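**Grauer Fleck auf der Tischplatte, geht der wieder weg?**

**Ayuba Alhassan**

Hallo zusammen, ich habe meinen Schreibtisch aus Holz gebraucht gekauft und seit März steht er bei mir im Arbeitszimmer. Jetzt grüble ich über dunklen Stellen in der Platte. Abwischen bringt gar nichts, Spüli auch nicht. Muss ich da abschleifen?
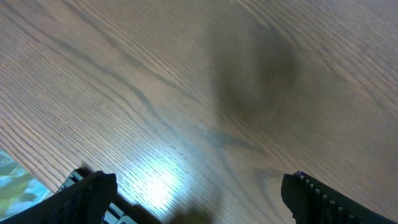

Wasserflecken hatte ich früher mal auf einer Kommode, die waren hell und rund. Die Stellen hier sind eher blaugrau und laufen mit der Maserung mit, rechts von der Mitte zieht sich eine richtig in die Breite. Die Oberfläche glänzt ja noch — da will ich ungern mit Schleifpapier ran.

**Dorin Lungu**

Lass das Schleifpapier bloß im Schrank! Wenn der Fleck der Maserung folgt und du mit dem Finger keine Kante spürst, gehört er ziemlich sicher zum Holz oder zum Dekor. Schau mal an die Kante der Platte, ob die Maserung dort weiterläuft.

**Evard42**

Möbelpolitur drauf und gut. Oder Tischdecke.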